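Friday night is brick night

I've been meaning to write up what our club has been doing since September, and since we finally had a Friday where I got home before midnight, it's happening now!

For anyone new, I'm part of the Clulska robotics club, and our project this season is called Tefera. The goal sounds tiny. Take a pile of building bricks, sort them by colour into a blue tray with three compartments, and do it with two arms that never bump each other. Blue goes in the left, lime green in the middle, red on the right. A toddler could manage it (my neighbour's does, with sound effects), but teaching arms to do it is a wonderful rabbit hole and I'm completely hooked.

We look at a lot of wrist camera pictures, blur and all, and I've grown very fond of them. You get the tray, the yellow fingers and a fistful of red bricks all smearing together.
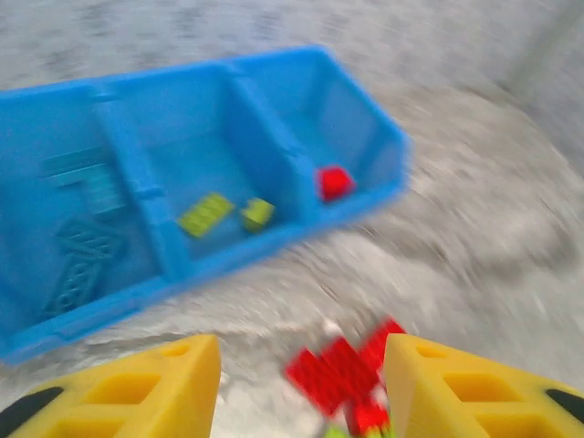 What we're working on

Grabbing is mostly sorted. Our trouble is the approach, especially over the red compartment, where the right arm has to reach back over the tray and stay clear of the rim. Our first version came in far too low. The new one lifts, travels, then drops down slowly, and it's so much nicer to watch. We set ourselves 50 practice runs for the month and we're up to 41, which I'm pretty chuffed about.

The pile is its own headache. Bricks that overlap are much harder to pick than bricks with a bit of space, and lime on lime is the worst of the lot.

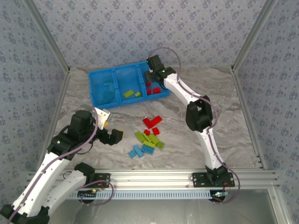 Anyway, the other half of the job is timing. One arm needs to know when the other is hanging over the tray, so we wrote a little turn-taking program called Sadudano. It's 14 lines long and easily my favourite thing we've made. Before that we just had each arm wait a fixed number of seconds, and it was painfully slow.

I spent most of the evening on the left arm, nudging its waiting position a smidge at a time and writing the numbers down in my notebook.

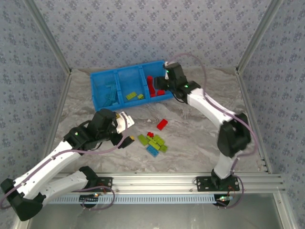 Tefera mid-session, right gripper over the red compartment.

Next up is the Kaltlow meet, where we get 2 attempts at a full sort in front of everyone. I'm nervous and thrilled in equal parts. Before then I want to finish the last of the practice runs, tidy up the cables and try a slower drop for the small bricks. If you're going to be at Kaltlow, come and say hi, and bring your own bricks if you'd like to see us try them!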